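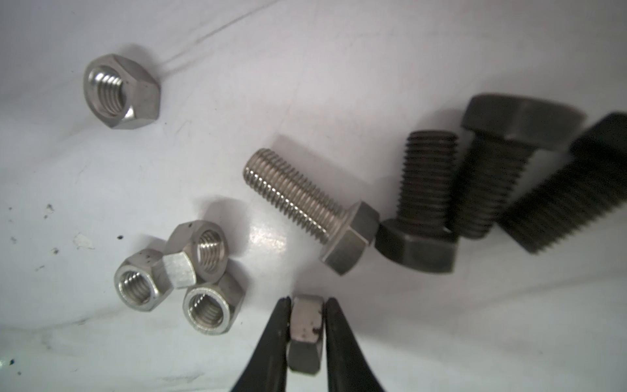
Small Hardware Bench: Housekeeping and Safety Inspection Checklist

Sivgate Shared Workshop, Fastener Sorting Area
Inspection period: November
Form completed on site. Comments are entered under each item where the inspector considered them necessary.

Purpose

This checklist records the condition of the bench used for sorting and storing nuts, bolts and other small fasteners. It is to be completed once per period and kept in the bench binder until the following inspection has been signed off. Ratings are Satisfactory, Needs Attention, or Not Applicable. An item rated Needs Attention must carry a comment and a due date.

Section A. Work Surface

A1. Surface is level and does not rock under hand pressure.
Rating: Satisfactory

A2. Surface is free of grit, metal filings and debris.
Rating: Needs Attention
Comment: Small dark specks and a pale fleck of debris or scuffing noted on the white surface close to loose nuts. Wipe down with a damp lint-free cloth at the end of each session. Dry brushing is not to be used on this bench.
Due: Tuesday

A3. Surface is free of scratches and marks.
Rating: Needs Attention
Comment: A faint dark scratch runs diagonally, with lighter streaks and smudges beside it. No repair is required at this time. The scratch is to be checked again at the next inspection, and any lifting of the finish reported.
Due: next inspection

A4. Light level is sufficient to read thread condition without a hand lamp.
Rating: Satisfactory

Section B. Loose Fasteners

B1. Only the fasteners in current use are out on the surface.
Rating: Satisfactory
Comment: Hex nuts and hex bolts only. No washers, pins or cut ends were found among them.

B2. Silver and blackened hardware is kept separate.
Rating: Needs Attention
Comment: Silver stainless-steel parts and dark steel bolts were out on the bench together. The two finishes are to be returned to separate compartments. Users are reminded that a nut should be tried on its bolt by hand before any tool is applied.
Due: Tuesday

B3. Threads are clean and undamaged on a sample of loose parts.
Rating: Satisfactory
Comment: Sample of 7 taken by hand. One nut from a tight cluster shows a couple of small dark pits on its upper flat face. The pits do not reach the thread. Part may remain in use for non-structural work.

B4. No fasteners on the floor within one pace of the bench.
Rating: Needs Attention
Comment: 2 recovered from under the stool and returned to stock.
Closed during inspection.

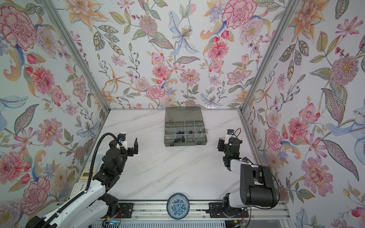
Prepared by: Bench Inspector, Sivgate Shared Workshop
Filed under: Geltside Building, Small Hardware

Section C. Storage

C1. Organizer box is closed when not being filled or emptied.
Rating: Satisfactory
Comment: Gray translucent box found with its lid closed, near the back edge of the table. This is the correct position. The box should not be moved to the front edge, where it may be caught by a sleeve.

C2. Contents can be identified without opening the lid.
Rating: Satisfactory, with remark
Comment: Small black hardware is visible through the plastic, with a couple of shiny metallic pieces mixed in. The smoky tint makes sizes difficult to judge. The entries on the label strip should be compared with the compartments at the next restock.

C3. Compartments are evenly loaded.
Rating: Needs Attention
Comment: Contents are gathered mostly in the middle and lower rows. Redistribute before the Kao restock is added. Do not fill a compartment above its dividers.
Due: before restock

C4. Stock count agrees with the Fliltine inventory sheet.
Rating: Satisfactory
Comment: Sheet total for the area, including the wall cabinet, is 3,839 pieces. Spot check of 2 drawers agreed.

Section D. Dishes and Breakable Items

D1. Plates used as parts trays are sound and free of chips.
Rating: Satisfactory
Comment: One round porcelain plate, blue-and-white floral pattern. Rim and center checked by hand.

D2. Breakable items are kept back from the table edge.
Rating: Needs Attention
Comment: Plate was standing close to the front edge. Move it toward the middle of the table.
Due: Tuesday

D3. Plates in bench use are not returned to the kitchen.
Rating: Satisfactory

Section E. Enclosure

E1. Wall covering is secure, with no loose seams or lifted corners.
Rating: Satisfactory
Comment: Floral wallpaper on the left, back and right walls checked by hand at the seams. Clean with a dry cloth only.

E2. Aluminum posts are firm and free of sharp edges.
Rating: Satisfactory

E3. Front rail fixings are tight.
Rating: Satisfactory

Section F. Follow-Up

Items A2, B2 and D2 are to be closed by the due date and initialed in the binder. Item C3 stays open until the restock has been put away. Item A3 carries forward.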